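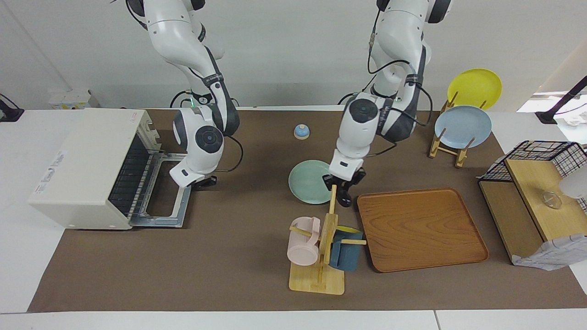
Slide 1. Toaster oven, green plate, mug tree, two white arms.

What the marsh recorders can and can't tell us
Notes for the Thursday evening talk

Slide 2. Title
Say good evening, wait for the door. Ask who has heard a bittern. Then ask who has seen one. The gap between those two groups of hands is most of my talk.

Slide 3. The claim
Read it out slowly: "Bitterns are back at Clirondale." It was in the spring newsletter and on the sign by the parking lot. I would love it to be true. I've asked what it rests on, and it rests on one season of sound files.

Slide 4. How the files were made
Recorders on posts, dawn and dusk, March into early summer. 800 hours of sound. A program called Markovus went through it and flagged anything it took for a bittern. It gave 82 flags at Clirondale. A flag is a stretch of sound. It isn't a bird, and it certainly isn't a pair.
(Play the first clip. Don't say what it is. Let them guess, then play it again.)

Slide 5. What I heard
I listened to all 82. I'd call 55 of them bitterns without losing sleep. The rest were bullfrogs, a pump on the far bank, and a few I can't name. Someone with better ears may disagree, and the files are there to be checked.

Slide 6. One male or several?
A male booms from cover, and on a still morning the sound carries a long way over water. Two posts can pick up the same bird. He can also move. So 55 good calls could come from one restless male. Could be four. I don't see how the files settle it, and the newsletter didn't try.

Slide 7. The comparison with Zosivside
This is the chart everyone likes. Clirondale up, Zosivside down. Point out that the Zosivside posts stand 70 yards back from the cattails, next to the road. Ours stand in them. Put our posts by that road and our line drops too.
If asked about Bošković Slough: no recorders there at all, so leave it off the chart. A blank is not a zero. It was drawn as a zero last year.

Slide 8. "But the water level was raised"
Expect this one. Higher water may well suit them. It also suits frogs, see slide 5. We changed the water and moved the posts in the same spring, so I can't pull the two apart.

Slide 9. What would change my mind
Same posts, same spots, three springs running. Two people listening from different sides at the same minute and writing down a compass bearing. Young birds seen in summer, by anybody, even once.
(Skip the rail slide if past 8:15.)

Slide 10. Rails, quickly
Same trouble, worse. Soras answer a played tape, then quit answering after a few visits. A quiet marsh in week four may just be a bored one.

Questions. Bring the spare batteries for the speaker. Sign-up sheet for dawn listening is on the table by the coats.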